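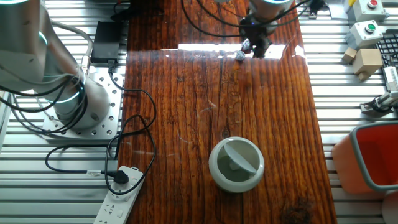
Small trash and the small bin

Since I moved to Skikstead I try to make less mess at the table. I work at it, I eat at it, and in the evening I fold the laundry on it. The result is that small trash collects there all day: pieces of foil, paper from the tea, a bit of tape. The kitchen bin is nine steps away and I am too lazy to walk for one piece of foil.

So I started to keep a little bin directly on the wood. It is round and white, with a flap lid that swings, and gray inside. I found it in the Ferunside shop. My sister-in-law thinks a bin on a table is not polite. Maybe she is right, but when guests come I put it under the sink and the question is closed.

My rule is simple - each thing goes in when I finish with it, and at 9 in the evening I look over the table one more time. The whole round takes 60 seconds.

Foil is the material I think about most. I press it into a ball, because a flat sheet catches on the flap and stays hanging there. 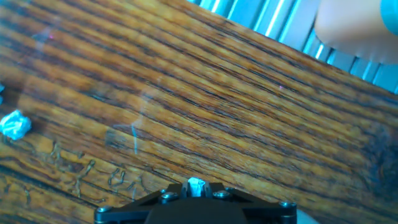

I also like how glossy wood looks when the small things are gone from it. Dark lines in the grain hide crumbs very well, so I wipe along the grain with a damp cloth and after this with a dry one. I tried an oil from Horkar in June and it left the surface sticky for two days. Now I use only water and a drop of dish soap.

One thing I have not solved is the emptying. The bin is small and the flap must come off first, and I always drop something on the floor while I do it. If you have a better method, please write to me. I am thinking to put a paper bag inside, but then the flap maybe will not swing freely.

Recent posts
How I store 549 buttons
Two weeks without paper towels
The Shirima tea tin, opened and cleaned
My shelf by the window in Skikstead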